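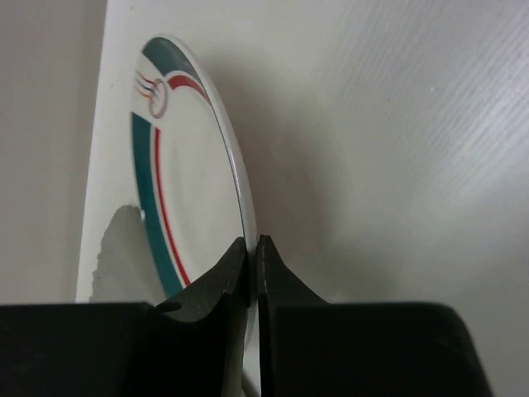
Leave it alone until February and then be brutal, was the first reply I got when I asked on the Were allotment page how hard to prune a grapevine. A second reader wrote in underneath to say that brutal was no help at all if you didn't know which bits to keep, and I was very glad of that one, as it was exactly where I'd got stuck!

So this is single Guyot pruning, written down the way I wish I'd had it in my first winter. I have 22 vines on a slope behind the house in Skirkdale, all on a simple wire trellis, and they go into a light, slightly sharp white that my family is very polite about. I learned most of this by helping out at Skutard, which is a proper vineyard with 2,425 vines, and after a few mornings there you do start to get your eye in.

When to do it

Any time the vine is fully asleep. Leaves off, wood brown and hard. In practice I prune from late January into early March. If your plot sits in a frost pocket, go for the later end, since late-pruned vines tend to wake up a bit later too. I do mine in the last part of February, starting after lunch when my fingers work.

If you're running late and the cuts start dripping, don't panic. Vines bleed sap in spring, sometimes an alarming amount, and it stops by itself. Don't paint anything on it.

What you need

Good sharp secateurs (bypass, the scissor kind), a pair of loppers for the thick stuff, a small pruning saw if your vines are elderly, something to wipe the blades with, and soft ties. I use surgical spirit on a rag between vines. I've had the same roll of paper-covered wire for years and can't seem to finish it.

Gloves, too. I always start without them and go back for them.

Know your wood before you cut

Stand back and look at the vine for a minute. You've got three sorts of wood there.

The trunk is the old part, with shaggy peeling bark. It stays.

Last year's cane is the one lying along the bottom wire. It's two-year-old wood now, a bit rough and greyish, and it has a row of shoots standing up from it.

Those upright shoots grew last summer. They're smooth and brown with a fat bud every few inches, and this is the wood that matters. The buds on it will give you this year's fruiting shoots, so you want to keep one good length of it and get rid of nearly all the rest.

Making the cuts

First, choose your new cane. Look near the top of the trunk, just below the bottom wire, and find a healthy shoot about as thick as a pencil. Thinner than that and it'll sulk. Really fat ones look tempting, but they're often pithy, with the buds miles apart, and they snap when you bend them. I go for medium every time.

Next, choose your spur. This is another shoot, ideally a little lower on the trunk than your cane, and you cut it back to two buds. Next winter one of the shoots from that stub will be your new cane, so picking the spur is really pruning for the year after. I skipped this in my second winter and ended up with heads creeping higher and higher above the wire. It took me ages to get them back down.

Now take a breath and cut off last year's cane, just beyond the two shoots you've chosen. The whole thing comes away with all its uprights. Snip it into pieces as you pull it out of the wires, or you'll tug at something you meant to keep. Leave a little stub of old wood, maybe a finger's width, so the dieback doesn't run into the trunk.

Then shorten the new cane. I leave nine buds on a vine that grew well, and fewer on a weak one. If last summer's shoots were all spindly, cut down to five or six and let the plant catch up. If they were like fishing rods, it can carry a few more. Trim off any tendrils and side shoots while you're there.

Take your time over the first few. The pile on the ground will be enormous compared with what's left on the wire, and it's meant to be.

Tying down

Pick a mild, damp day for this if you possibly can. Cold dry canes are brittle, and there's no worse sound than that little crack. Bend the cane gently in your hands first, working along it bit by bit until it gives, then bring it down to the bottom wire in a smooth curve. One tie near the tip, snug, and one looser in the middle. Nothing tight around the trunk!

If it does crack but holds together on one side, tie it down anyway. I've had half-broken canes crop perfectly well. If it goes completely, use your spare (I leave one extra shoot on every vine until the tying's done, and snip it off afterwards).

Clearing up

Rake up the prunings and get them out of the rows. Healthy ones can be chipped, or bundled and dried for the barbecue, and they smell wonderful. Anything with black, cankered patches goes on the bonfire.

Check the wires while everything's bare. I've got 400 metres of wire up there, counting all the levels, and there's always a slack bit.

A few things people ask

What if my vine has never been pruned? Do it over two or three winters. Find one decent shoot low down, look after it, and work towards making that the new top of the vine.

Does the variety matter? A bit. My Ovlow neighbours grow theirs on a house wall and spur prune, which suits a wall and suits some varieties better. For the usual cool-climate wine grapes on a wire, Guyot does nicely.

When will I see growth? Buds usually start to swell in April here. Once the shoots are a hand long, rub off any that come out of the trunk, leaving the ones on the spur, and start tucking the rest between the upper wires in June.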